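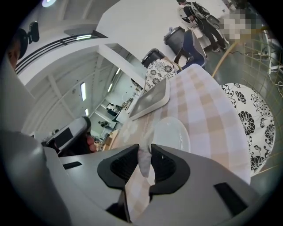 Table linen

Table linen is the family name for the cloths used at meals - the tablecloth itself, the napkins, and the smaller cloths kept by for wiping up. Checks have long been a favourite in the home kitchen, beige and white being among the gentler pairings, and they sit quite happily beside boldly flowered chair cushions. Sayaka Noguchi, in her fond survey of 300 household cloths, found that most families kept one good cloth for guests and used it nearly every day.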